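Givow Jaw and Tongue Posture Trainer

Made by Flulla. Sold singly or with the Astarwood travel case.

The Givow is a soft bite trainer for adults who want to work the muscles of the jaw, cheeks and tongue at home. It is a curved piece of food-grade silicone that sits between the back teeth on both sides, with a raised pad behind the upper front teeth to show the tongue where to rest. You bite down gently, hold, and let go. A session takes 10 minutes, and most people do one in the morning or one in the evening.

What it is for

Chewing muscles respond to work like other muscles do. If you eat mostly soft food they get very little of it. The Givow gives them a set amount of resistance that you can repeat from day to day. The tongue pad is there for people who are practicing keeping the mouth closed, the tongue up against the palate and the breath going through the nose.

It will not move bone in an adult. We get a lot of mail about this, usually with before and after photos taken from a forum, and the answer is the same each time. A firmer masseter can make the back corner of the jaw look a little wider. Losing weight, standing up straight and getting a haircut can all change a photo as well. If you have a bite problem or a receding jaw that bothers you, see an orthodontist.

Choosing a resistance

The trainer comes in two grades. The softer one is the Givow 100 and is pale green. The firmer one is the Givow 221 and is dark gray. The numbers are our own mold numbers and are not a measure of force. Start with the 100 even if you think your jaw is strong. Rukhsana Jatoi, who designed both grades, suggests staying on it for a month before moving up, and going back to it for a week after any break.

The two grades are the same size. The outer edge can be trimmed with sharp scissors along the molded lines if it rubs the gum at the back. Trim one line, try it, then trim the next if you need to. Do not cut into the bite pads.

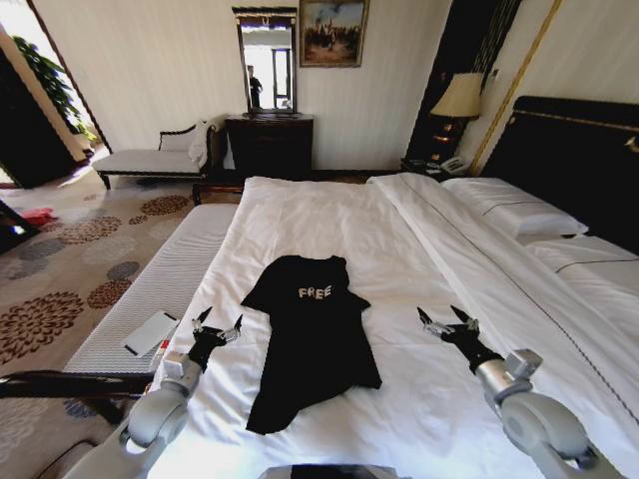 Posture counts for as much as the trainer does, and the first few sessions are easier lying down. Lie on your back on a bed or a mat with no pillow, or a thin folded towel under the head, and let the shoulders go flat. The chin should point at the ceiling and not up toward the wall behind you. Wear something with a loose neck. A plain T-shirt like the black one with FREE across the chest is fine, and a collar or a hood is not, as it pushes the head forward. Once you can hold the position without thinking about it, do the sessions sitting, then standing.

Basic session

Rinse the trainer under cool water and put it in with the tongue pad facing up and back. Close the lips around it. Breathe through the nose for a few breaths before you start.

Bite until you feel the pads give, hold for five seconds, and release for five seconds. Do this for two minutes, then rest for one minute with the trainer in and the teeth just touching it. Repeat until the session is done. During the rests, press the whole tongue up, back part included, and swallow without tightening the lips. The swallow is the hard part for most people and it takes a couple of weeks to feel normal.

Keep the effort at about half of what you could manage. Biting as hard as you can is the usual cause of a sore joint and it wears out the pads.

Do not use it if

- you have pain, locking or loud clicking in the jaw joint
- you have loose teeth, a new crown, or dental work done in the past month
- you wear braces or a fixed retainer on the upper teeth
- your nose is blocked
- you are under 18

Stop if you get headaches at the temples, ear pain, or soreness that is still there the next day. Take a few days off and start again with shorter sessions. If it comes back, stop for good and ask a dentist. Don't sleep with the trainer in, and don't use it while driving or running.

Cleaning and storage

Wash with dish soap and cool water after every use and let it dry in the open. Once a week, soak it in a denture cleaning tablet for the time given on the packet. It can go in the top rack of a dishwasher but the gray one will lose some color. Toothpaste scratches the surface, so leave that out. Replace the trainer when the pads stay dented or when you can see a crack - with daily use this is usually at four to six months.

The Astarwood case is a hinged plastic box with vent slots on both ends and a small hook inside the lid. It fits one trainer. The older case without the hook is no longer made, but we still have lids for it and will send one for the cost of postage.

Changes to the current version

The current version has been shipping since March. The bite pads are slightly thicker at the back, and the tongue pad has a rounded front edge in place of the square one, which several customers found scratchy. The cord loop at the front has been removed. If you have the older type and like it, there is no reason to swap.

Specifications

Material: silicone, no latex
Grades: 100 (soft, pale green), 221 (firm, dark gray)
Size: one size, trim to fit
In the box: one trainer, printed instructions, cotton pouch
Case: sold separately or as a set
Part number for the set: 262

Returns

Unopened trainers can be sent back within 30 days for a full refund. Opened ones can't be resold, so we don't take them back, but if the grade was wrong for you we will send the other one at half price. A trainer that splits within the first two months will be replaced. Send a photo of the split and the order number.

Orders and questions

Orders are packed and posted by Farooqui, our distributor, and the tracking email comes from them. Check your spam folder before you write to us about it. Questions on fit and use go to Shazia Hayat at the Flulla help desk, through the contact form. She answers in the mornings and can't give advice on a dental condition - please take those questions to your own dentist.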